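Cotham Housing Association Opens Sign-up for Shared Laundry and Utility Rooms at Standum Court

COTHAM, 10 November 2018 - Cotham Housing Association has opened sign-up for the new shared utility rooms at Standum Court, its apartment building on Ntuli Street. The rooms are on the ground floor of the east wing and will be open to all residents of the building, including those in the short-stay apartments on the upper floors.

The work was carried out by Zoltine, a contractor that has handled plumbing and interior jobs for the association in the past. It replaces the old basement laundry, which closed in May after repeated problems with the main drain line. Residents have been using coin laundries in the neighborhood since then, and the association has paid a monthly credit to each household to help with the cost. The credit will end with the first full billing period after the rooms open.

There are three rooms. The largest holds the washers and dryers. The second is a drying room with wall-mounted racks and a fan that runs on a timer. The third is a wash-up room with sinks, meant for jobs that are awkward to do in a small apartment kitchen or bathroom, such as cleaning paint rollers, soaking stained clothes or scrubbing oven racks.

"The basement was never a good place for it," said Palesa Hendricks, property manager for Standum Court. "You had to carry everything down two flights, and the elevator doesn't go that far. People with strollers or bad knees asked a neighbor or went without. Moving everything to the ground floor was the first thing residents asked for when we sent out the survey."

The survey went to every household in the building. Most of the answers dealt with the stairs, the drains and the lighting, in that order. A smaller group asked for longer opening hours, and several people who work night shifts wrote to say that the old closing time left them with no practical way to do laundry during the week. The new rooms will open at 6 in the morning and close at midnight. The dryers will stop accepting new loads an hour before closing.

How booking works

Each household will be able to reserve one washer and one dryer at a time. Reservations can be made on the board in the lobby, by phone with the building office, or through the residents' page on the association's website. A reserved machine is held for 30 minutes past the start time. After that it is free for anyone to use.

Machines that have not been reserved may be used without signing up. The association expects this to cover most weekday use, and it will look at the booking records in the spring to see if the rules need to change. Residents who cannot use any of the three booking methods should speak to the office, which can set up a standing weekly time for them.

Washers take the same key card that opens the front door. The charge for each load is added to the monthly statement, so no coins are needed. Residents in the short-stay apartments will be given a prepaid card at check-in. Any balance left on a prepaid card is refunded at check-out.

Costs and funding

The project was paid for from the building's repair reserve. No special charge will be made to residents, and monthly fees will not change as a result of the work. The price of a wash will stay where it was in the basement. Drying will cost slightly less than before, as the new dryers take shorter cycles.

The rooms include new supply and drain lines that are separate from the line serving the apartments above. Zoltine also moved the water shutoff valve from behind the old boiler to a marked panel in the east corridor. In the past, shutting off water to the laundry meant shutting it off to the whole wing - a common complaint in the survey and one that the building office had raised for several years.

"Our main job was to get the laundry off the old line," said Dima Mahasneh, project lead at Zoltine. "Once that was done, the rest was fairly ordinary work. The floor in the drying room took longer than planned. We found an old patch of concrete that wasn't level, and it had to come out before we could lay anything on top of it."

Using the wash-up room

The wash-up room does not need to be booked. It is open whenever the other rooms are open, and residents are asked to keep their visits short when others are waiting. Paint, plaster, grease and cat litter must not go down the drains. A bin for solid waste stands by the door and will be emptied daily by the building's cleaning crew.

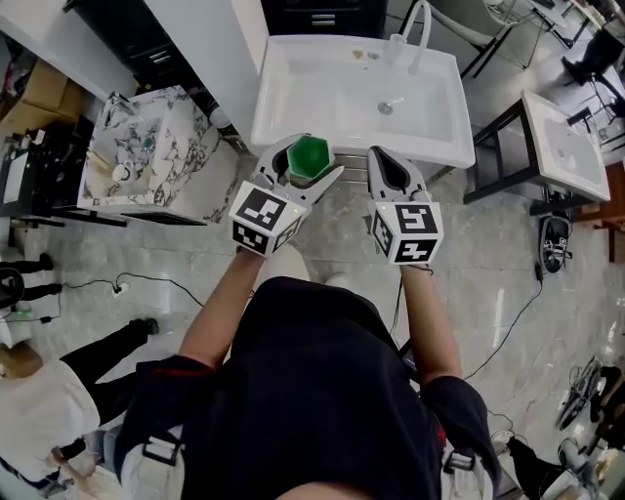 Small items left behind were a steady problem in the old basement, and the building office still has a box of single socks, measuring caps and baby spoons from the months before it closed. The same rule will apply in all three rooms: take everything with you when you leave. That includes anything used at a sink, down to something as small as a green cup held over the front rim of a white basin. Items found at closing time will go to a shelf in the building office, where they will be kept for 30 days. After that, usable items will be given to charity and the rest thrown out. Clothes left in a washer or dryer after the end of a cycle may be moved to one of the baskets on the folding table by the next person in line.

Residents are also asked to wipe down the sinks after use and to report slow drains the same day. A phone number for repairs is posted inside the door of each room. Calls made outside office hours go to the on-call line, which will send someone the next morning unless there is a leak. Leaks will be handled at any hour.

Children under 12 must be with an adult. Pets are not allowed in the drying room. Smoking is not permitted anywhere in the building.

Next steps

Residents can sign up now by filling out the short form that was placed in each mailbox. The form asks for a contact number and the number on the household's key card. Cards will be activated as forms come in. Residents who have lost their form can pick up another at the building office or ask to have one slipped under their door.

Staff will be in the rooms during the first week to show people how the machines and the card readers work. Printed instructions will be posted above the washers in English and Spanish, and the office can provide a large-print copy on request.

The old basement laundry will stay closed. The association plans to turn the space into bicycle and stroller storage, but no contract has been signed and no date has been set. A separate notice will go out before any work starts, and residents will have a chance to comment on the plans.

"I'd like people to try it for a few weeks and then tell us what isn't working," Hendricks said. "We already know the corridor door is heavy. There is a new closer on order for that."

About Cotham Housing Association

Cotham Housing Association is a nonprofit landlord that owns and manages 2,966 apartments in the Cotham area. Its buildings include family housing, apartments for older residents and a small number of short-stay units.

About Zoltine

Zoltine is a plumbing and interior contractor working mainly on occupied residential buildings.

Contact

Questions about the utility rooms should go to Palesa Hendricks at the Standum Court building office. Press questions should go to the association's main office in Cotham.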